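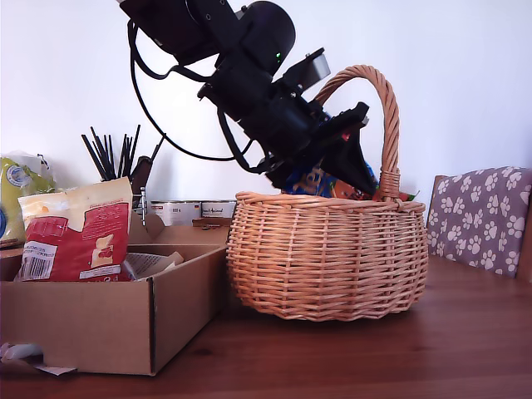

Datasets / Manipulation / Basket picks

Search this repo Go

wasadine-basket – README

Teleop episodes for the Wasadine grasp planner. Two-finger gripper, reaching into a round wicker basket with a tall arched handle. Snack packages and wrappers inside, open cardboard box on the same table. 304 episodes, 177 of them with grasp labels, rest still to do.

Whats in it
- joint states + gripper width, one file per episode
- RGB, wrist pose
- labels.csv – grasp start, grasp end, handle_contact (0/1)

Loading
Run unpack.sh first, then point the planner config at the episodes folder. Needs Msimang 2 or later, older versions read the gripper width in the wrong units and dont complain.

Known problems
- handle is missing from the collision mesh. Planner will happily route the wrist through it. Use basket_v2.obj, not the default
- segmentation merges wrappers that touch. Threshold in seg.yaml is a guess, tune it
- episode 177 has a gap in the joint log, skip it

TODO: box-to-basket split, proper eval script, recieve labels from Yolandi

Labels: Yolandi Pillay. Planner questions – Zanele Tshabalala. Last edit Mon 21 May.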